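Gudar Tabletop Sealer Review: Six Months on a Kitchen Table

I bought the Gudar Tabletop Sealer in March to fix a problem of my own making. Our table is wood, it gets used all day, and I had let the old finish wear down until a damp glass would leave a ring in 5 minutes. I wanted something I could put on in a weekend without moving the table to the garage.

Gudar is a water-based wipe-on finish. It comes in a flat can with a screw lid, along with two lint-free cloths and a folded instruction sheet. One can did our table with three coats and left enough for touch-ups. I paid for it myself at the local hardware store.

Putting it on

The instructions call for sanding with fine paper, wiping off the dust, and then applying thin coats with the grain. They mean thin. My first coat was too heavy near one end and dried with a faint ridge that I had to sand back. After that I folded the cloth into a pad, loaded it lightly, and had no more trouble.

Drying time is listed as two hours between coats. In our house it was closer to three. The smell is mild, a little like school glue, and was gone by the next morning. The can says to wait a full week before setting anything heavy or hot on the surface. We ate in the living room for that week, and I would plan for the same.

Daily use

Our table is a dining table for perhaps an hour a day. The rest of the time it is a desk, a charging station and a place to leave things. That is hard on a finish in small ways. Plugs get dragged, rubber feet sit in one place for weeks, and people slide things across instead of picking them up.

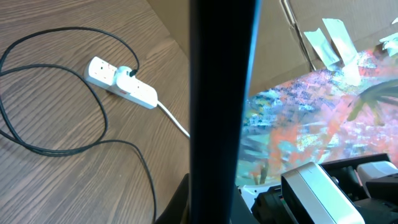 Scratches

Light scratches are where Gudar does well. Cords and plastic cases leave nothing I can feel with a fingernail. A dropped key left a short white line, and I rubbed it out with a drop of sealer on a cloth. The repair took less time than finding the can.

Deeper marks are another matter. A ceramic bowl with an unglazed foot cut straight through to the wood when someone turned it in place. No wipe-on finish I have used would have stopped that. If you have heavy pottery, put felt under it.

Heat and water

I tested water on a corner that faces the wall. A wet glass left overnight made a pale ring that faded by lunchtime. Black coffee wiped up clean after an hour. Red wine left a slight shadow after two hours, and it is still there if you know where to look.

Heat is the weak point. A mug is fine. A casserole dish straight from the oven, even on a thin cloth, left a cloudy patch that has not gone away. The sheet does warn about this, in small type near the bottom.

Gloss and glare

Gudar comes in matte and satin. I bought satin, which is shinier than the sample chip in the store suggested. My neighbor Efren Samonte used the matte on his workbench, and I prefer how his looks. Under a bright lamp, satin throws back more light than I want while reading. Anything else smooth and shiny on the table adds to it.
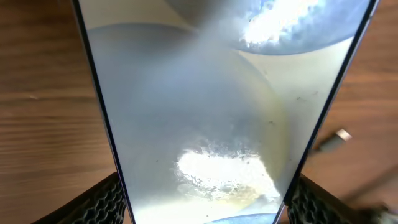

A bright patch of light on a glossy panel.

If your table sits near a window, I would go with the matte. Both wear about the same, according to Efren, who has used both.

Compared with the others

Before this I used Skesgate Hardwax on the same table. Skesgate has a warmer color and feels more like bare wood under the hand, but it needed a fresh coat every few months and marked easily when wet. Rebelo Clear, which I put on a bookcase, is tougher against heat. It also needs a brush, smells strong for days, and shows every stroke if you rush.

Toshiko Sugiyama at the hardware store steers people to Rebelo for counters and to Gudar for tables, and after using both I agree with her. The main thing 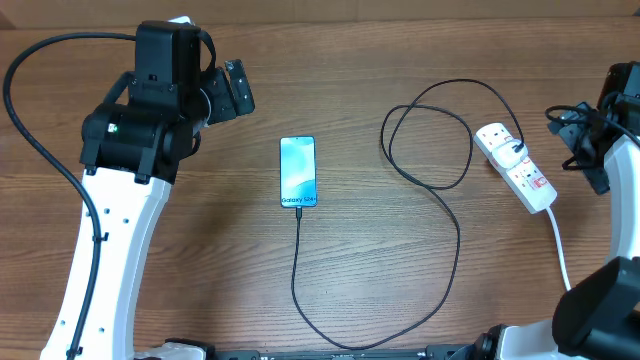 is how often you are willing to redo the surface. Gudar has needed one light top-up in six months — mostly at the end where we sit. Skesgate would have needed two full coats by now.

Cleaning

A damp cloth and a little dish soap is all it takes. I tried a spray polish once and it left streaks that took several wipes to remove. The sheet says to avoid anything with ammonia or wax.

Crumbs and dust wipe off easily. Sticky spots need a minute under a wet cloth first.

Should you buy it?

For a table that mostly holds paper, cups and electronics, yes. For one that sees hot pans, pay more for Rebelo or keep trivets handy. I will buy Gudar again when this can runs out, in matte.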